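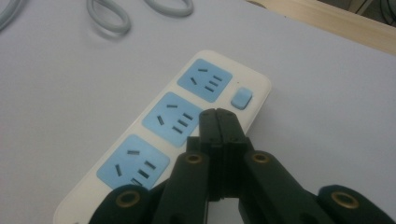
Slide 1, leave it up while people find seats. Phones off, mine too.

Hi everyone, thanks for squeezing in before lunch. I'm going to talk about the Bidus, the hand-held gripper kit from Binis, which we had on loan through June. I paid for nothing, they've seen none of these notes, and I still have to post the thing back (must find the box!).

Slide 2, what you get. Gripper, charger, a little bag of spare screws, and a login for Akel, the software that turns your recordings into something a robot arm can train on. The kit is $387 and Akel is 15 a month on top. Say the monthly bit twice, people miss it. I missed it.

Slide 3, the power strip job. Sounds dull, I know, but flicking a rocker switch is a lovely test. The target's small, it sits right near the end of the housing, and with the fingers closed you're basically poking it with a blunt black block. We did 116 recordings over the loan, all with the same strip, and moved it to a new angle between goes. Ask the room who's tried switches with their own gear. Wait for hands.

What I liked: the linkage is smooth, and your wrist gets the hang of it fast. My first session was hopeless, my second was fine, and by the end of that arvo I was showing off a bit.

What I didn't: the fingers hide things. When you come in low over the sockets the hardware covers a fair bit of what you're working on, and it throws shadows over it too. You learn to come in from the far side. Binis could put that in the manual, which at the moment is mostly about charging.

Slide 4, Akel. It threw out 31 of our recordings. Some deserved it (I sneezed through one), but a few looked perfectly good to me and the error message just said "rejected". I wrote to support and got a decent answer the next morning. Don't rant here, you're short on time.

Slide 5, versus the Roy. Colour-coded table, green is good. The Roy is heavier and grips harder, and the Bidus is nicer to hold for an hour. For switches and plugs I'd take the Bidus. For lifting jars, the Roy, easily.

If they ask whether I'd buy one: yes, but I'd want a month's trial of Akel first.

Questions until ten to twelve, then hand back the clicker.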